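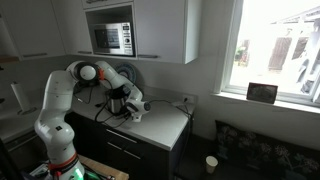
Qui sommes-nous

L'atelier Quintana est un atelier partagé de robotique, installé dans une ancienne maison d'habitation à Caltby. Nous y construisons des bras robotisés, des petits chariots et les logiciels qui vont avec. Nous sommes actuellement 16 membres, dont deux salariés à temps partiel. Les autres viennent le soir ou le week-end, selon leur travail et leur famille.

Je m'appelle Jayanthi Achari et je suis la fondatrice. Le français est ma troisième langue, je vous demande donc un peu d'indulgence pour les textes de ce site. Les manuels techniques sont relus par une autre personne.

Comment l'atelier a commencé

J'ai travaillé pendant huit ans comme automaticienne dans l'industrie de l'emballage. Les robots y étaient derrière une grille, et on les touchait seulement pendant la maintenance. Je souhaitais comprendre comment un bras se comporte dans une pièce ordinaire, sur un plan de travail ordinaire, avec des câbles et une bouilloire à côté. J'ai acheté un premier bras d'occasion au mois de janvier, et je l'ai monté chez moi. Il a fallu démonter deux fois le support, car les vis choisies étaient trop courtes.

Des voisins sont venus regarder, puis ils sont revenus avec leurs propres projets. Quand la maison de Caltby s'est libérée, nous l'avons louée ensemble. Nous avons gardé la cuisine telle qu'elle était – placards, micro-ondes, grande fenêtre – et elle est devenue notre salle d'essai principale.

Ce que nous construisons

Notre projet le plus ancien s'appelle Vesix. C'est un ensemble de programmes et de pièces de fixation qui permet d'installer un bras articulé dans une cuisine domestique. Les plans des supports sont libres et chacun peut les modifier. Avec Vesix, nous travaillons surtout sur des gestes simples : s'approcher d'un récipient, passer au-dessus du plan de travail sans rien accrocher, revenir en position de repos.

Fininon est plus récent. Il s'agit d'un boîtier d'arrêt et de surveillance, que l'on place entre l'alimentation et le robot. Nous l'avons dessiné après avoir constaté que beaucoup de débutants n'avaient pas d'arrêt d'urgence à portée de la main. La version 2 est en cours d'essai chez nous. Elle n'est pas encore proposée aux personnes extérieures.

Le passage des câbles reste notre point faible. Nous avons essayé des gaines, des clips imprimés et des bandes textiles, sans trouver une solution qui nous convienne dans tous les cas. Les propositions sont les bienvenues.

Travailler avec nous

Toute personne majeure peut devenir membre. Aucun diplôme n'est demandé, mais il faut suivre la séance de sécurité avant de mettre un bras sous tension. La cotisation est de 80 euros par trimestre. Elle comprend l'accès à la cuisine d'essai, à l'établi d'électronique et aux imprimantes. Les consommables sont payés à part.

Nous recevons aussi des groupes scolaires, avec 8 élèves au maximum par séance. Les enseignants doivent nous écrire assez tôt, car le calendrier se remplit vite au printemps.

Nous n'acceptons pas les réparations de robots industriels ni les commandes en série. Pour un prototype unique, on peut discuter.

Nous rendre visite

L'atelier est ouvert au public une fois par mois. La prochaine visite est fixée au 26 juillet 2026, l'après-midi. L'inscription se fait par le formulaire de contact. Merci de préciser si vous venez avec des enfants – la cuisine est étroite et nous préférons alors former deux groupes.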